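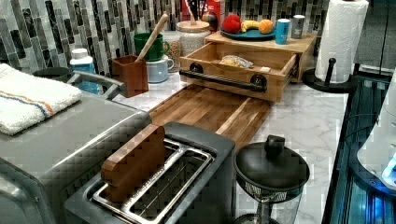
Perguntas frequentes sobre organização da bancada

Reunimos as dúvidas que mais chegam ao atendimento da Grumlow sobre bancadas de cozinha, torradeiras, tábuas e organizadores de madeira. Se a sua pergunta não estiver na lista, escreva pelo formulário de contato.

Posso guardar coisas em cima do forninho elétrico?

Com o aparelho desligado e frio, uma toalha dobrada ou uma tigela vazia não causam problema. Antes de ligar, retire tudo. A parte de cima esquenta bastante, e pano, papel e plástico não podem ficar ali durante o uso. Consulte também o manual do seu modelo, porque alguns fabricantes não permitem apoiar nada em nenhum momento.

Quanto espaço devo deixar em volta do forninho?

Siga a medida do manual. Se você não tem mais o manual, deixe pelo menos 10 cm livres atrás e dos lados e não encoste o aparelho no revestimento da parede.

O que pode ir dentro da torradeira?

Só pão e produtos indicados para torradeira. Um bloco de madeira em pé na abertura, mesmo do tamanho de uma fatia de pão, precisa sair antes de o aparelho ser ligado. O mesmo vale para talheres, papel-alumínio e guardanapos. Se algo ficar preso entre as grades, tire o plugue da tomada, espere esfriar e vire a torradeira de cabeça para baixo. Não use faca nem garfo.

Com que frequência limpo as migalhas?

Uma vez por semana para quem usa todos os dias. Se a torradeira tiver bandeja removível, lave-a à mão e seque bem antes de recolocar. Se não tiver, sacuda o aparelho desligado sobre a pia.

A tábua de corte pode ficar deitada na bancada?

Pode, se estiver seca. Depois de lavar, deixe a tábua em pé até secar dos dois lados e só então deite. Quando uma ponta fica debaixo de um gaveteiro ou de outro móvel pequeno, puxe a tábua de vez em quando e passe um pano seco por baixo.

Como cuido de uma tábua com madeira clara e escura?

Do mesmo jeito que uma tábua de uma cor só: esponja macia, detergente neutro, pouca água e nada de lava-louças. As tiras coladas sofrem com o molho prolongado. Passe óleo mineral próprio para contato com alimentos uma vez por mês e retire o excesso. O frasco Jesent de 300 ml serve para vários meses em uma casa comum.

O porta-utensílios de madeira mancha?

Mancha se as colheres forem guardadas molhadas. Seque os cabos e as pontas antes. Para limpar por dentro, use pano levemente úmido e deixe o porta-utensílios deitado de lado até secar.

Posso empilhar canecas?

Canecas de cerâmica podem ser empilhadas de duas em duas, desde que a de cima assente firme. Não recomendamos pilhas maiores na bancada.

Os potes de vidro com tampa de madeira vão à máquina?

O vidro, sim. A tampa, não. Lave a tampa rapidamente em água corrente, retire o anel de vedação, quando houver, e seque tudo separado. Não encha o pote enquanto a tampa estiver úmida.

Produtos em frasco plástico podem ficar perto dos aparelhos?

É melhor afastar. Mantenha 70 cm entre frascos plásticos e qualquer aparelho que aqueça, e guarde produtos de limpeza longe dos alimentos, de preferência em armário fechado.

Como limpo o revestimento de pastilhas atrás da bancada?

Pano de microfibra, água morna e detergente neutro. Nas pastilhas de acabamento metálico, evite palha de aço e saponáceo. Para o rejunte, use escova macia.

Vocês vendem gaveteiros de bancada?

Sim, na linha Cheng. O modelo de entrada tem o código 433. Os pedidos são entregues pela Gernent, e o prazo aparece no carrinho depois que você informa o CEP.

Posso trocar se não couber?

Pode, desde que o produto esteja sem uso e na embalagem original. Meça a profundidade da bancada e a altura livre até o armário de cima antes de comprar.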